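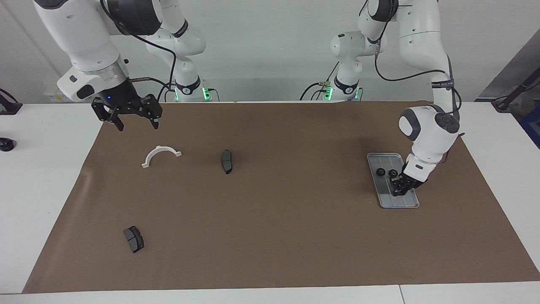 Photo: J. Hauser / Wirholm workshop

Home | Notebook | Materials | Stock list | Contact

4 min read

February, glue notes cont.

Picking up from the last entry, where the hide glue joints on the Zaugg test chairs kept letting go at the back rail. Today was supposed to be clamp times only. Ended up redoing the whole glue batch.

Old batch smelled off. Soaked new granules in cold water overnight, strained, then into the pot. Pot thermometer says 140 F and I believe it, checked against the kitchen one. The old pot was running hot for who knows how long — the dial on it is loose and you can turn it with a pencil. That alone might explain the rail joints. Cooked glue goes weak and then you blame the wood.

Jonas says it's the wood anyway. His case: the Dokitz beech came in too dry, drinks the glue before the clamp is on. Fair. So split the test.

Set A: straight from the rack, no sizing.
Set B: end grain sized with thin glue, left 15 minutes, then glued as normal.
Set C: same as B but parts warmed on the radiator shelf first.

18 joints total, six per set. All cut from the same board, same tenon, same cheeks off the saw. Did not sand the cheeks this time. Last time I did, and Jonas was right to complain about it, they were burnished shiny and one had wax from the fence on it.

Shop was cold first thing, window side worst. Set A gelled on me before I got the third one closed. Had to scrape it and start over with a fresh tenon, so A3 is a recut, marked with an X on the shoulder. Don't let me forget that when reading the results. A5 also slow to close but it went.

B went fine. Open time felt longer, didn't clock it properly. Should have. C was a pleasure, squeeze out all the way round the shoulder, parts slid home with hand pressure. If C comes out on top I am going to be annoyed at how much of this was just cold wood.

Clamps: bar clamps for A and B, ran out, so C is in the Pokent spring ones plus two cauls. Not the same pressure. Known problem, noting it so I dont pretend later that it was clean.

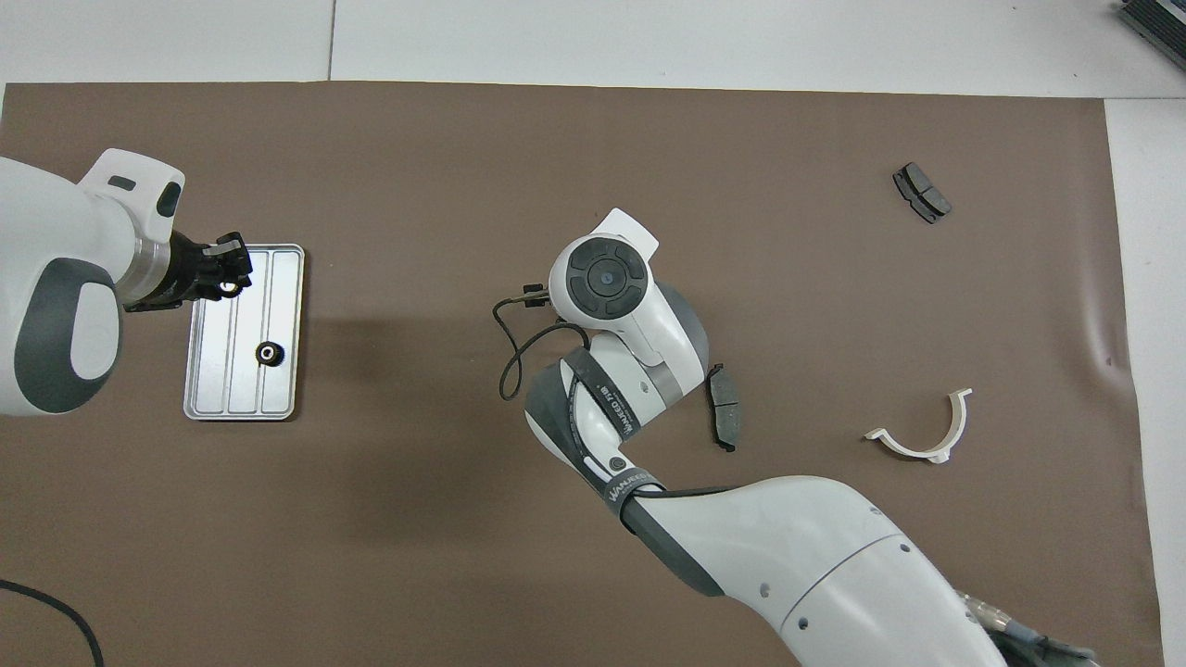

Bench covering for glue-up needs sorting before the next round. Wax paper tears, newspaper leaves print on the beech, and the plastic sheet slides every time I lean on a clamp. Want something brown and dull that takes a drip and can be thrown out. Whatever it is has to lie flat too, the mat in the photo has a slight wrinkle or bulge near the right side and a chair leg set down on a spot like that will rock and throw the shoulder off. Tape the corners at minimum. Maybe a thin board on top, waxed.

Other stuff from today:

— Brush is shedding. Picked bristles out of B2 and B4. Order two more, the stiff ones.
— Glue pot lid is missing again. Used a saucer, works better than the lid did.
— Zaugg wants the chairs by the end of the month. Told them maybe. Four chairs, and the seats arent even shaped.
— Dial on the old pot: either fix with a set screw or throw it out. Leaning throw out.
— Left the meter reading on the beech for tomorrow, battery dead.

Pull test plan. Leave everything clamped overnight, then 14 days on the rack by the door where it gets the draft. Then hang weight off the long arm until they go. Write down where each one breaks: glue line, tenon, or the mortise wall. A wood break is a pass even if the number is low. Jonas to do the loading so that I'm not the one deciding when to stop.

If set A fails at the glue line again and B doesn't, then we size everything from now on, end of argument. If they all hold it was the pot.

8:40 pm. Pot off, saucer washed, clamps checked. C4 had crept a hair, snugged it up.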